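How to record clothes folding examples at home with a hand-held gripper

I wrote this page for people who join our Mushi recordings and have never done one before. Mushi is a small project which collects folding examples for a learning system. We use the Senov grippers, one for each hand, and the recording program from Ultel. If your tools are different, most of the steps should still be useful, only the names of the buttons will change.

What you need

Two grippers, charged. A flat place that is big enough for the whole garment with open sleeves. A bed is good. A table is also good, but long sleeves hang down from a small table and then the first seconds of every example look the same. You also need some clothes. For one session I prepare 11 pieces, and I try to mix thin and thick ones.

Before you start

Open the Ultel program and make a new session. Write the type of garment in the name, for example "jacket_zip" or "shirt_long". Please do not write only "test". I have a folder with many sessions called "test" and I had to watch them all again to know what is inside.

Close both grippers fully and open them fully, two times. The program uses this to learn the range of the fingers. When I forgot this step, the finger width was wrong in 71 recordings and I could not repair them later.

Put the garment down

Lay the garment with the front side up and spread it with your hands. Do not make it perfect. A few folds in the fabric should stay, and one sleeve can be bent or curled back. The system has to see many starting shapes, so after each example I change something: the angle of the collar, the place of a sleeve, a corner of the hem that turns under.

The cover under the garment can have a pattern. In my first month I used only a plain gray sheet, and the model became confused on every other bed. Now I change the blanket between sessions. 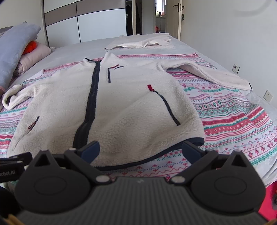

Start position for a zip jacket, fingers open over the hem.

Record one example

1. Hold the grippers above the bottom edge of the garment, with the fingers wide open. Stay still for one second.

2. Press the start button and wait for the sound.

3. Go to the first sleeve. Close the fingers on the fabric near the cuff, and take enough of it. With thick fleece I push down a little before I close, because the fingers can slide on the top of the pile.

4. Bring the sleeve across the body and open the fingers. Do the same with the second sleeve.

5. Take the two corners of the hem, one in each gripper, and fold up toward the collar.

6. Move the grippers away, hold still again for one second, and press stop.

One example with a jacket should be shorter than one minute. Try to move at a normal speed, a bit slower than with your own hands. If you lose the fabric, take it again and continue. These examples are good for us, they show the system how to correct an error. Stop and delete only when the garment falls down from the bed or when you used your bare hand to help.

Zippers and pockets

Do not hold the garment by the zipper pull or by the small tabs on the pockets. They are easy to catch, but the model then learns to look for bright small parts, and a garment without them is left alone. I lost a full week in October to this mistake. Take the fabric itself, beside the zipper.

How many

We ask for 200 good examples of each garment type. I do not recommend doing them in one day. After an hour the wrists are tired and the movements become lazy, and you can see it in the data. I make a break of 5 minutes after each garment and drink some tea.

After the session

Play the first and the last recording. Look if the fingers are visible during the whole fold and if the left and right grippers are not exchanged in the program. If they are exchanged, you can correct it in the session settings under "Devices" and it is not necessary to record again.

Then press "Upload" and keep the computer open until the bar is green. The files stay on your disk too, so please delete them only after you receive the message that the session was accepted.

Page updated 8th June. The part about trousers is still missing, I will add it when I have enough recordings of my own.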